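Bench log, dish cell, Friday

7:40. In early, kitchen side not open yet. Wanted an hour before Maricica's crew comes down. Cell powered up clean. Left wrist still complains on first home, cleared on second try, same as all week. Needs a ticket, Naveed has the Lahtinen login.

Job today is the clear-and-stack routine for the staff canteen trays. Short version for anyone picking this up cold: Kutcombe site wants the evening table clearing moved to the arms so the late shift can go down from 4 people to whatever is left. What is left is the part we keep arguing about.

8:15. Cups. Gripper takes them by the wall. Closing force set down from yesterday, Talha's number was too high for the thin ones. Open side up the whole way. The tilt at the wrist bothers me, if there is an inch of coffee in the bottom it goes on the mat or on somebody's shoes. Talha says dump station comes first in the sequence so who cares. Maricica's people don't always do the dump station first. Nobody has asked them why. Put it on the list.

Plates and bowls still the hard ones. Flat plate on a flat mat gives the fingers no edge to get under. Currently we drag to the table edge and pinch, slow and it looks awful. 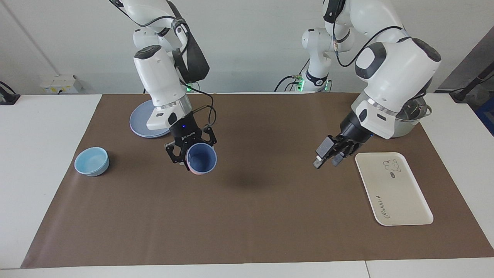 Bench notes: Mudassar Kakakhel / Nellora, canteen automation / February

9:30. Rabbit tray. Keeps getting picked up as two objects, I think the vision is reading the drawing as something sitting on the tray. Talha wants to swap for plain trays. No. The site has a mix and they're not buying new ones for us. Retrain with it in.

Left hand: idle position over the mat is too close to the tray. Move the park pose back and up. Right arm has the cup job, left should stay out of the way untill the cup is down.

Steel pot goes last. Side handle only, never the rim. Hand can close on the handle OK, weight is the question. Did not try it full and am not going to without Naveed here.

10:50. Maricica down with Hernán, who does nights. Good visit, should have had them in a month ago. Writing it while I remember:

- Hernán clears a table in one pass, both hands, bowl on plate, cup in bowl. We do one item per trip. He watched three trips and went to get coffee.
- He checks for chips with his thumb as he stacks. We have nothing for that. A chipped bowl goes right back into service with us. He asked who pulls them now and I had no answer.
- Wrists. Two people on nights have bad wrists from the pots. They would hand over the pots tomorrow and keep the cups. We've built it the other way round, cups first becuase cups are easy.
- Hernán's real worry is being alone. If nights goes to one person minding a cell there's no one to talk to and no one to cover a break. Not a thing I can fix in a config file but it goes in the report.
- Maricica asked who gets called at 11 pm when it stops. Currently me. Not in the plan anywhere.

She also wants the crew to be able to stop it and restart it themselves without a badge. Agree. Arnenon safety people will not love the restart part. Stop yes, restart needs training, maybe half a day.

1:20 pm. Ran the log. 1177 picks since install, drops under what we promised, but most of those are cups so the number flatters us. Split by item before anyone upstairs sees it. Over 30 of the drops are the same move, plate at back of mat with the right arm base in the way. Elbow runs out of room. Shift the plate zone forward.

Also 13 stops where the arm just sat waiting for an ok on the screen. On the floor that's a person walking over 13 times.

2:45. Called Naveed. He is open to pots first if the wrist passes the load check. Wants it in writing from Maricica that nights asked for it. Sent her a draft.

To do
park pose, left (me)
plate zone forward (me)
tray retrain, picks split by item (Talha)
wrist ticket to Lahtinen (Naveed)
chip check, who and how. open
sit in on a night shift with Hernán, before the next demo and not after

Left cell powered, lights green, e-stop in. Don't home the left arm with the pot on the table.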